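Chapter 7
Looking After a Two-Arm Tabletop Cell

In this chapter you will learn:
how to prepare the table and the objects before a work session
how to check the fingers, the cables and the joints of both arms
how to bring the cell back after a stop
what to write in the cell log

7.1 Before the power is on

In Chapter 6 we installed the software and moved each arm for the first time. From now on the cell is used every day, and a cell which is used every day changes a little every day. A screw becomes loose, a cable moves two fingers to the left, somebody wipes the table and puts the objects back in other places. None of these changes is serious alone. Together they can make a task fail that worked very well last week, and the student then looks for the mistake in the program, where there is no mistake.

The cell of this chapter is the one we call Bruvwood in the exercises. It has two arms which work above one long table, and its usual task is the handling of small closed containers. If your school uses the Ayala cell from Chapter 4, the order of the steps is the same, but the arm mounts are different and you must take the screw values from Appendix B.

Begin always with the table. Remove dust with a dry cloth, and then look along the surface from the side, with your eyes at the height of the table. A shiny surface sends the light of the ceiling back to the camera, and a bright streak can hide the edge of a clear object. Do not change the lamps between two sessions. If you must change them, write it in the log and repeat the camera test from Section 5.3.
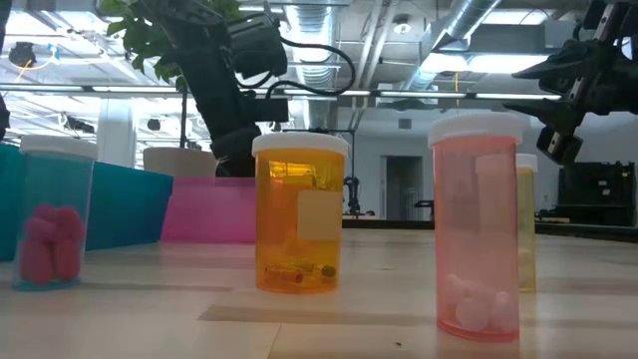
Pill bottles are a good training object for maintenance students, and also a difficult one. They are light, they are round, and the tinted plastic lets the camera see what is inside. A bottle which is gripped a little too high turns in the fingers. A bottle which is gripped too low can touch its neighbor when it is lifted. For this reason the distance between the objects belongs to the setup, and it is checked like any other value. Leave enough space for two open fingers on each side of the bottle you want to take.

7.2 The fingers

The gripper fingers wear faster than any other part. With the cell locked and the power off, move each finger by hand through its full travel. The movement should feel equal from one end to the other. If you feel a hard point, clean the guide first and try again – in most cases it is only dust.

Then compare the two fingertips. They must meet along their whole length when the gripper is closed. If light passes between them at one end, loosen the bracket, align the tips with the Zelico gauge block, and tighten the screws in turns, a little on each side. Replace both fingertips after 2000 closing movements, also when only one of them looks worn.

7.3 Cables and joints

A cable on a moving arm needs a free loop near the joint. When the loop is too short, the cable pulls on the connector. When it is too long, it can catch on things which stand on the table. Move the arm slowly to its lowest working position and watch the loop during the whole way, not only at the end. Let the arms run for 30 minutes without a load before you measure the joints, and measure both arms on the same day.

7.4 After a stop

When the cell has stopped by itself, do not press the start button at once. Read the message and copy its number into the log. Look where each gripper stands and if it holds something. Only after this, open the fingers and drive the arm upward, away from the table, at the lowest speed. The complete list of messages for the Satska controller is given at the end of the chapter, together with Exercise 21.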